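Grilton: conjunto de dados de tarefas domésticas em cozinha

Ficha do conjunto de dados, versão 2
Setembro de 2021

Resumo

O Grilton reúne episódios de manipulação robótica gravados em cozinhas mobiliadas, com o objetivo de permitir a avaliação independente de uma pergunta recorrente: em que medida um braço robótico já consegue executar tarefas domésticas comuns sem intervenção humana. O conjunto contém 1758 episódios, dos quais 873 foram executados por teleoperação e os demais por políticas aprendidas. Cada episódio traz vídeo, estados das juntas, comandos enviados e uma anotação de resultado.

O projeto é mantido pelo laboratório Tamayo. A ferramenta de anotação, denominada Cleron, é distribuída em repositório separado.

Motivação

Demonstrações públicas de robôs domésticos costumam apresentar execuções selecionadas. O Grilton adota o critério oposto: todos os episódios iniciados foram conservados, inclusive os interrompidos pelo operador. Entende-se que a taxa de falha em tarefas simples, como destampar uma panela ou deslocá-la para a bancada, é mais informativa para o planejamento de pesquisa do que o melhor resultado obtido.

Conteúdo

As tarefas estão organizadas em famílias:

fogao: destampar, tampar e deslocar panelas
bancada: recolher utensílios, passar pano, abrir embalagens
gaveta: abrir, guardar talheres, fechar
pia: transferir louça para o escorredor

A família fogao concentra a maior parte das falhas. Tampas de vidro transparente prejudicam a estimativa de profundidade, e os reflexos em superfícies polidas são por vezes interpretados como objetos. A câmera de punho registra a região entre os dedos da garra e os objetos próximos, o que permite examinar a aproximação com detalhe. No quadro a seguir, os dedos, revestidos de material branco, estão sobre a divisa entre o cooktop de vidro preto e a bancada bege, com uma panela branca de tampa de vidro à esquerda e uma segunda panela branca mais adiante.

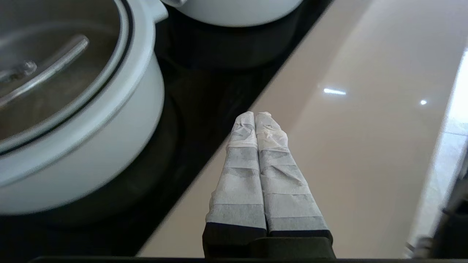

Anotação

O resultado de cada episódio recebe um dos seguintes valores: concluido, parcial, falha ou interrompido. O valor parcial aplica-se quando o objeto foi movido, mas não alcançou a posição final prevista no roteiro. Colisões leves são registradas em campo próprio e não alteram o resultado. Uma amostra de 100 episódios foi anotada em duplicidade; as divergências constam do arquivo divergencias.csv.

Modelo de referência

Acompanha o conjunto a política Femine, treinada exclusivamente com os episódios teleoperados. Seu desempenho deve ser tomado como ponto de partida para comparação. A política não foi avaliada com alimentos quentes, líquidos ou chama aberta, e seu uso nessas condições não é recomendado.

Limitações

As cozinhas foram preparadas previamente e os objetos pertencem a um repertório restrito. Os resultados não autorizam conclusões sobre residências em uso, com pessoas ou animais em circulação. A iluminação artificial predomina nas gravações.

Licença e acesso

O uso é permitido para fins de pesquisa e ensino, mediante citação desta ficha. Solicitações de correção devem ser abertas no repositório, com o identificador do episódio e o campo afetado.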